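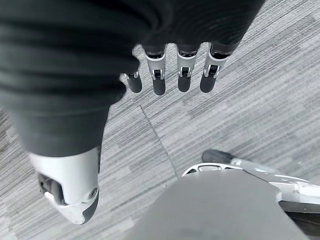
The robot's right hand, open over the carpet on the second floor.

Robots at the Zarance office: where things stand

Since April the facilities team at Zarance has been working alongside a robot supplied by Skisow. It handles the evening round on the second floor, which means collecting cups, returning chairs to desks and taking parcels from the mail room to the right bay. The round covers 21 rooms.

Staff asked in the last survey what this does to jobs. No positions have been cut. The evening shift now starts at 2 p.m. instead of 5 p.m., and the two people on it spend the extra daylight hours on repairs and room setups that used to wait. Muthoni Rashidi, who ran the old evening round, has moved to a supervisor grade and signs off the robot's log each night.

The change has not suited everyone. Loïc Pons preferred the late start and has gone over to the Figueiredo building, where the round is still done by hand. Anyone else who wants to discuss hours should see Anastasia Zacharopoulos before the new schedule is posted.

A few requests from the team:

Keep bags and cables off the floor after 6 p.m. — the robot stops and waits when it meets one, and someone has to walk up.
Do not hand it things. Leave items on the desk.
Wipe the fingertips only with the cloths in the supply room. Other cleaners dry out the pads.

Training for daytime staff takes 12 people per session. Call extension 3213 to sign up. The next sessions are in November 2020, with Jad Akl.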